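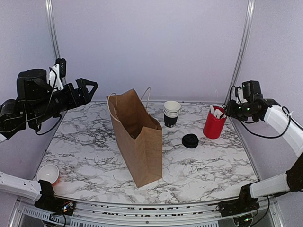

Packing a coffee order to go is one of those small jobs that most of us never think about until we've carried a bag home and found the lid in one corner and the coffee in the other. I started keeping notes on it after a rainy morning in Todalton, when I walked back from Cisetti with four drinks and arrived with rather fewer. My kitchen helper in all things coffee, Ville Jääskeläinen, says you should lay everything out before a single thing goes in, and I've come around to his way of thinking. Cups, a flat black lid, the red container with its bunch of white paper sticks or packets poking out of the top, and the bag already standing open in the middle – that's a good start to any order, and it saves a lot of reaching about later on.

The pictures on this page went up in March 2024, and I've put a few words with each one. I do love a paper bag with twisted handles, so please forgive me if I go on about them a bit.

Cups first, bag second

I like to have the cup sorted before I give the bag any attention at all. A black paper cup with faint white printing on the side looks very smart next to plain brown kraft paper, and I've always had a soft spot for the dark ones (they hide drips wonderfully, too). Keep the bag toward the back while you see to the cup, so there's plenty of room in front to work.
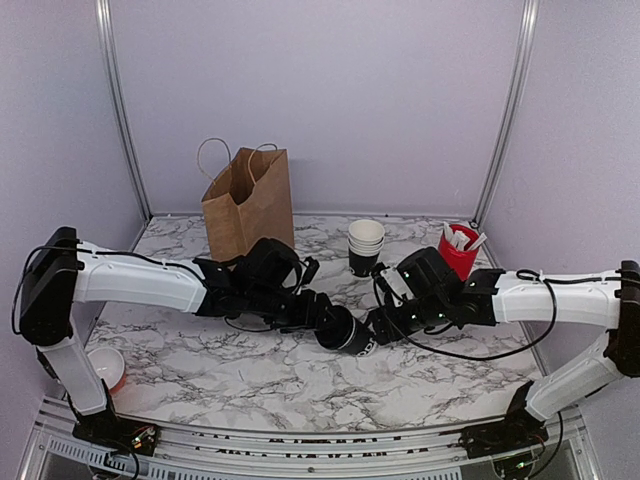 The bag itself

A tall bag is a lovely thing, but it does ask for a little care. Open it all the way down before you begin, and run a hand along the inside creases so that the bottom sits flat. I buy mine in boxes of 1000 from Meditz, which sounds like a great many until you have a street party in April and two cousins who both want to do the packing. The rim on these likes to fold inward a little, and I leave it that way – it makes a softer edge when you're lowering a cup in.

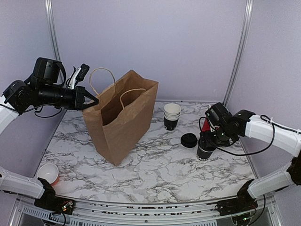

Handles are worth a word as well. Pull them both upright before you lift, and give the bag about 30 seconds on the table to see whether it leans. If it does, move the heaviest cup toward the middle and try again. The bakery people at Ó Ceallaigh tuck a folded napkin down each side, and I've copied them ever since I first saw it done. Sugar goes in last, on top, where whoever opens the bag will find it.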